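**Clarlow opens orders for the Tevuleck handheld gripper kit**

April 25, 2019 – Clarlow today opened orders for Tevuleck, a kit of two handheld grippers for recording manipulation tasks by hand, without a robot arm in the room. The kit is made for research groups and small automation firms that need many short recordings of household and light assembly work.

An operator holds one gripper in each hand and does the task as usual. The software lines up the recordings from both hands and exports them for training.

"Most of our early customers had one arm and a waiting list for it," said Etenesh Abera, product lead at Clarlow. "They wanted to record in the morning and train in the afternoon. Two people with a kit each can do that at an ordinary desk."

Each gripper has a gray housing and a black ribbed finger assembly. A square black-and-white marker on a white plate is used to track the position of the tool. Operators may also wear a small head camera on a band, and it fits over glasses.

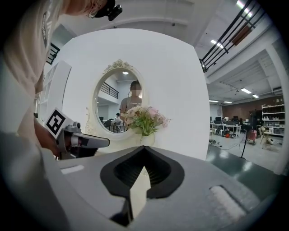 ## Trial at Grokcombe

Grokcombe, a contract recording studio, used the kit before release and logged 2522 recordings with it. Tasks included shelf stocking, flower arranging and clearing desks. Saqib Durrani, who manages the studio floor, said new operators needed 40 minutes of practice before their recordings were usable.

"The fingers hold thin stems well," Durrani said. "Heavy bottles are harder, and we told Clarlow so. The grip pads were changed after that."

The studio also asked for a longer wrist strap. That is now included with every kit.

## What is in the kit

- 2 handheld grippers, left and right
- Marker plates and mounting screws
- Head camera with band
- Spare finger assemblies
- Charging dock and carrying case
- One license for the Tevuleck recording software

Replacement fingers are sold separately and can be fitted with the screwdriver in the case.

## Availability

The first production run is 500 kits. Shipping starts in September, in the order that orders are received. Orakzai will handle sales and repairs outside North America.

Groups that want to try the kit before ordering can book a remote session with Asanka Cassim in customer support. Existing test users will receive the new grip pads at no charge.

**Press contact:** I-hsuan Tai, Clarlow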